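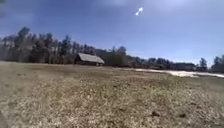 How a Camera Measures Light
Stillbridge Young Science Pages: Light and Lenses

A camera is a dark box with a hole at one end and something that reacts to light at the other end. In a digital camera, the part that reacts to light is called the sensor. It is a flat chip, often smaller than a postage stamp, and it sits behind the lens.

Light comes in through the lens and lands on the sensor. The lens bends the light so that all the light from one point on an object meets again at one point on the sensor. When this happens, the picture is in focus. When the light meets too early or too late, each point spreads into a small circle. Many small circles on top of each other make a blurred picture.

What the sensor does

The surface of the sensor is divided into a very large number of tiny squares. Each square collects light for a short time. You can compare a square to a bucket left out in the rain. A bucket in heavy rain collects a lot of water, and a bucket in light rain collects a little. When the time is up, the camera measures how full each bucket is and writes down a number.

In many picture files, the number goes from 0 to 255. Zero means black. The number 255 means as bright as the file can store. A square with the number 159 is a middle gray, a little on the light side. Color pictures use three numbers for every point: one for red, one for green and one for blue.

A bucket can overflow. If too much light falls on a square, it fills to the top and cannot hold any more. Every square that overflows gets the highest number, so there is no difference left between them. Photographers call this clipping. A clipped part of a picture is plain white, and darkening it later on a computer only turns it plain gray.

Three controls

The total amount of light the sensor collects is called the exposure. Two parts of the camera change it.

The first is the shutter. The shutter decides how long the sensor collects light. The time is usually a fraction of a second. If the shutter is open for 1/30 of a second, the sensor collects twice as much light as it does in 1/60 of a second. A long time also records movement. A dog that runs while the shutter is open will be in several places during one picture, and it will look smeared.

The second is the aperture. This is the opening inside the lens, and it works like the pupil in your eye. It is written as an f-number, such as f/4 or f/8. The f-number is the focal length of the lens divided by the width of the opening. A large f-number therefore means a small opening. Many people find this confusing at first.

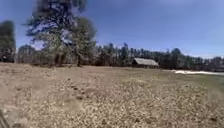
One reader wrote in to ask why f/8 lets in only a quarter of the light of f/4, when eight is just twice as much as four. The answer is that the opening is close to a circle. At f/8 it is half as wide and also half as tall, and half of a half is a quarter.

The third control is called ISO. It does not change how much light comes in. It changes how strongly the camera boosts the measurement afterward. A high ISO makes a dark picture brighter, but it boosts small errors too. These errors show up as colored speckles, known as noise.

How the camera chooses

In automatic mode, the camera measures the light before the picture is taken. It then picks settings that would make the average of the picture a middle gray. For most subjects this gives a good result. For snow it does not. Snow should be much brighter than middle gray, and a camera on automatic will often make it look dull. A black dog on a dark rug has the opposite problem and can come out too light. Most cameras have a button marked with a plus and a minus sign to correct this. 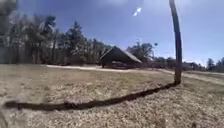 Low sun and a long shadow on dry grass.

Test it yourself

You need a camera or a phone with a manual mode, a white sheet of paper and a table near a window. The Flodalari worksheet has a grid for your results, but lined paper is fine.

Put the paper on the table and set the ISO to 100. Take 5 pictures, and double the shutter time for each one. Keep the aperture the same. Look at the pictures in order and write down which is the first one where the paper has lost all its detail. That is where the squares overflowed.

Never point the camera or your eyes at the sun during this test.

Words to know

Aperture: the opening in the lens.
Clipping: loss of detail in parts that are too bright to record.
Exposure: the amount of light collected for one picture.
Noise: speckles caused by small errors in measurement.
Sensor: the chip that turns light into numbers.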